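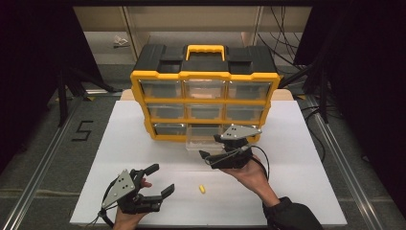

Do small-parts drawers keep a workshop tidy?

Up to a point. I've bought a few of these organizers over the years and I doubt the claims on most of the boxes. Nine clear drawers look like plenty in the store. Then you get home with 400 screws in eight sizes.

Some things I'd stand by:

Clear fronts are oversold. With the drawers closed it can be dim in there, and one small screw looks much like the next. Label them anyway.

Don't trust a carrying handle until you've checked how the drawers stay shut. Tape across the front costs nothing.

Pull a drawer partway and pick from it. All the way out, it ends up on the floor.

Work over something plain and pale. Anything small and stray shows up on a white board and disappears on a patterned rug.

Skip the divider kits. I paid for 20 and use 2.

A lid with ridges on top is sold as extra storage. Mine collects washers and dust.

Heavy stuff goes in the bottom row. Nails by the pound belong in a coffee can.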